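Two-Arm Bench Build: Frequently Asked Questions

Last revised 10/09/2019

These are the questions that keep arriving by mail since the build log went up on the Collenero workshop site. Answers cover the bench as it stands now. Anything in the log older than March describes the single-arm version and should not be used for dimensions or wiring.

What is the bench for?

Small assembly and teardown jobs: driving screws, holding a board for inspection, picking up parts that are awkward to hold by hand for a long time. It is a shared workshop machine, booked in two-hour slots like the lathe.

Why is there cardboard on the table?

It is cheap, it does not scratch boards, and a finger that overshoots on the way down dents the sheet before it loads the wrist. Replace a sheet when the surface gets soft.

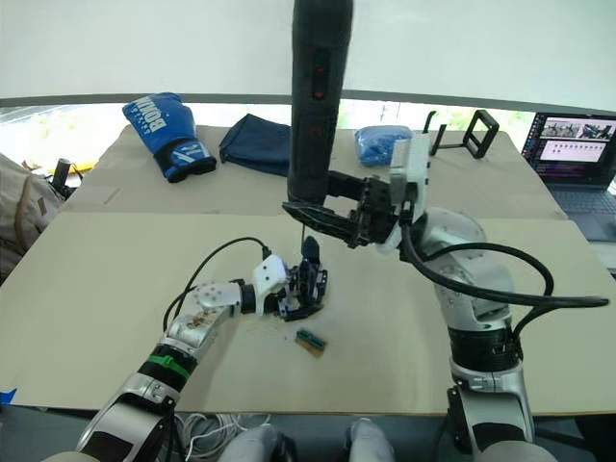
Valdis Siliņa

How are the two arms divided up?

By convention the right arm holds the tool and the left arm handles the part. The software does not enforce this. The planner treats both arms as equal and only checks that the two tool volumes do not intersect. If you swap roles, swap the tool offsets in the Osen config file as well, or the planner will be checking against the wrong envelope.

Which controller software do you run?

Osen for motion, Drekeo for logging. Osen reads joint states and sends position targets. Drekeo writes everything to disk with a common clock. They are separate processes – if the logger dies, the arms keep going, and you will find out afterward that you have no data. Check that the log file is growing before you start a long run.

What kind of gripper is it?

Parallel, rack and pinion. One pinion sits between two racks, so both fingers move the same distance in opposite directions and the center of the grasp stays fixed. The fingers ride on linear bearing carriages.
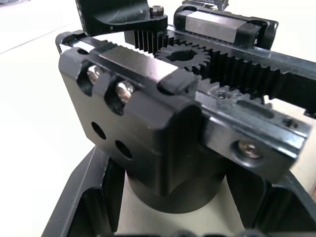
Backlash in this arrangement comes almost entirely from the pinion mesh. Close on a gauge block, open, close again, and compare the reported positions. If the readings disagree by more than 2 counts, take the gripper off and look at the mesh before touching anything in software. Do not try to tune it out with a higher gain. The motor will hunt, get warm, and wear the teeth faster.

How often do the rails need service?

Wipe and re-oil every 300 hours of powered time, or sooner if you have been cutting anything that makes dust. Use light oil. Grease collects grit and ends up in the carriage seals.

Can the arm use an ordinary cordless screwdriver?

Yes, held upright with the bit down. Grip it on a part of the body that is stiff. Soft grip panels creep under load and the bit wanders off axis during the run. After each regrasp, touch the bit to the reference pin and store the new offset. Skipping this step accounts for most of the stripped screw heads we have had.

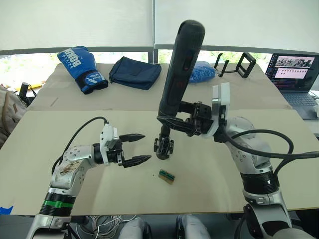
Both arms over the bench, tool held upright on the right, small green board on the near sheet.

How do you find the board if it is not in a fixture?

The overhead routine fits a rectangle to the board outline and returns a center and an angle. Small boards with a plain rectangular outline work well. Boards with overhanging connectors do not, and should go in the Rathore clamp, which has a known origin. Light from the window changes the result enough to matter, so run the exposure step again if the sun has moved.

Do I need to secure the tool in the gripper with tape or a strap?

No. Raise the holding force instead, and set the drop check so the arm stops if finger position changes during a move. Tape hides slip until the tool is well out of line.

Why did the planner refuse a move that is clearly possible?

Usually the step limit. The search gives up at 3000 nodes and reports "no path," which is a poor message. Add a waypoint above the table and plan the move in two parts.

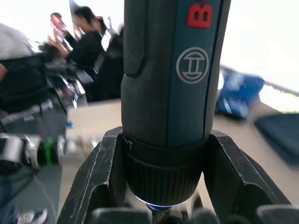

Raising the limit would be simpler than adding waypoints by hand, and a reader wrote in to argue for exactly that: memory is cheap, the planner is fast, and splitting every move makes the scripts hard to maintain.

The objection is fair for offline work. On the bench the planner shares a machine with Drekeo, and long searches make the logger drop samples. If you plan offline and load the result, set the limit as high as you like.

Where are the drawings?

In the shared folder under build 176. The finger drawings are current. The base plate drawing still shows the old hole pattern – measure yours before drilling.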